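Visit to the Markum Sorting Cell, Elmont Site

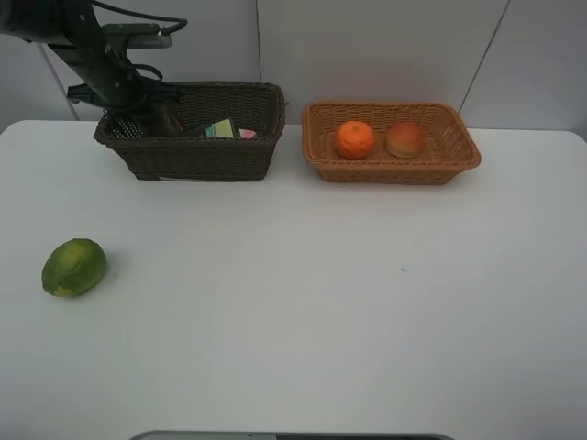 Page last changed: Jun 22, 2022

Members of the Chu training office visited the Elmont site in April. They were received by Setareh Vahidi, who is responsible for the upkeep of the cell.

The cell consists of one black arm over a white table, with two woven baskets set side by side. The darker basket holds mixed items, and the lighter one had a mandarin and an apple in it. Ms. Vahidi explained that basket positions are checked at the start of each shift, and that the arm is returned to its rest position before anyone reaches across the table.

Most questions concerned the cable that loops over the arm. It is inspected every 300 hours of operation and replaced at 1581, whether or not wear is found. The gripper fingers are wiped down daily. Nima Hashemi demonstrated how the bracket bolts are tightened and where the readings are entered in the log.

Requests for a further visit should be sent to Zohreh Rahimi, Room 442.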